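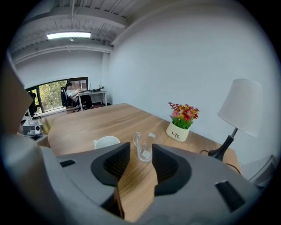

Cilwood Shared House: questions we get asked

Last updated September 13, 2026

Who runs the house?

Riet Bosman looks after bookings and rent. Patricio Lozano looks after the boiler, in the sense that he knows where to kick it. If neither of them answers, leave a message and go and make tea.

How much notice do I have to give?

Eight weeks, in writing. A note on the fridge counts as writing. A note on the fridge that has been used as a shopping list does not, as Unai Villalobos found out in May.

Can I paint my room?

Yes. Ask first, and put it back to white when you leave. We have seen your idea of white, so please get the tin from Riet.

What does the deposit cover?

Damage, missing keys and unpaid bills. It doesn't cover ordinary wear, and we won't charge you for a carpet that was tired before you were born.

Are pets allowed?

Fish, yes. Cats by agreement with everyone on your landing. Dogs, sadly, no — the lease is firm on this and the landlord reads it more often than we do.

How do the bills work?

Gas, water and broadband are split evenly and collected with the rent. Electricity is split by floor. The top floor believes this is unfair. The top floor also has 3 heaters.

Can I have guests to stay?

A few nights is fine. After eight nights in a row your guest is a housemate, and will be put on the bin rota whether or not they have been told.

Who does the bins?

See the rota by the back door. Swaps are allowed, but write them down. "I thought Youssra was doing it" has been said by everyone here, including Youssra.

Is there parking?

There is one space and it belongs to the Clesness flat next door. Street parking is usually possible if you come home early or don't mind a walk.

I've lost my key. What now?

Ring Riet. A new front door key has to be cut from the registered original, which takes a few days, so you'll be borrowing one until then. Please don't borrow it under the flowerpot. Burglars also own flowerpots.

How do I apply?

Send us a few lines about yourself and when you'd like to move in. We'll ask you round for supper, and you may bring pudding. Teodoro Echevarría brought two, and got the big room.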